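Mulport Workers Board > Changes at work > Grippers instead of the picking line

nandeck_lurker
Our site got the Sonanex arms in May. Before, 30 of us were packing. Now 20 pack and the others teach the arms, holding grippers in the hands and doing the same motions again and again. I am one of them. Is it better work? I am not sure yet.

oldbelt
It is better for the back. But you are teaching the thing that takes your chair, no?

nandeck_lurker
Maybe. In Sedgwick they said the same, and there people moved to checking and repairs. The pay stayed equal — I asked two of them.

tapegun20
Equal pay, yes, but I was in Sedgwick and I do not agree it went well. The older packers did not get training. They received a letter.

oldbelt
This is what I mean. And who counts the hours with arms lifted? My shoulders would complain.

nandeck_lurker
We change every 20 minutes. For those who asked how one holds them, it is one in each hand, with the marker cubes near the hand: 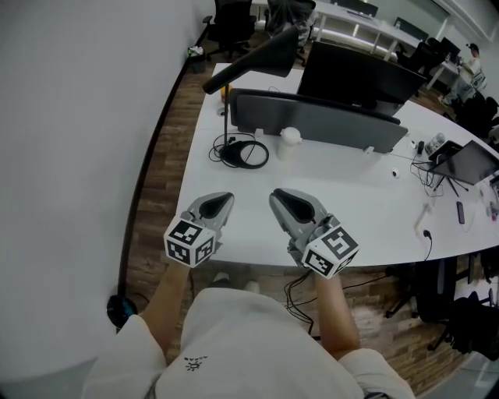 Last edited by nandeck_lurker on 25th February

tapegun20
Looks like an office more than a packing hall. Do they let you sit between the turns?

nandeck_lurker
Yes, and the break is paid. The cables are what I like least.

oldbelt
Ask for the break rule in writing.

Views: 1,447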